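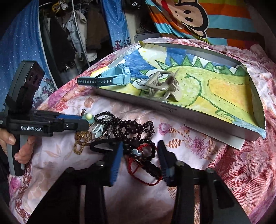
Dark wooden beads, a gold chain and a red cord on the bed, with a child's dinosaur drawing in the tray behind them.

The Knot on the Bed

By Corina Lanz

Every family I visited for this article has a knot. It lives in a drawer or a biscuit tin, and it is made of chains, cords and beads that went in separately and will not come out the same way.

Zamfira Ilie repairs necklaces in Heststead, in a shop so narrow that two customers must agree who breathes first. Last year she opened 1068 knots for other people. She writes each one in a school notebook, with the name and the hour.

"They bring it to me in a sock," she told me. "They are ashamed, as if it was dirty dishes."

Her advice is simple. Put everything on a soft surface, a bed is very good, and take away first what is not caught. A ring usually slides free. Then the heavy things, such as prayer beads, because a long strand likes to go around itself and take the others with it. The fine chain must wait until the end. Never pull it — open the loops from the middle with two pins, and let the ends lie.

For cord she is less patient. A braided cord keeps its shape for years and remembers every bend. She rolls it between her fingers until it becomes soft again.

Marius Chiriac, who teaches evening classes in Dinenville, does not agree about the bed. He works on a glass plate with a little talcum powder, and he says small beads disappear in blankets. He once searched 5 days for a blue one and found it in his slipper.

What I did not expect was how slowly people put the things away afterwards. They hold the pendant, they try the ring. In many homes the tray also contains a hair clip, a child's watch, a drawing from school. I asked Zamfira if she tells her customers to keep jewellery apart from such things.

"No," she said. "Only close the clasp before you put it down."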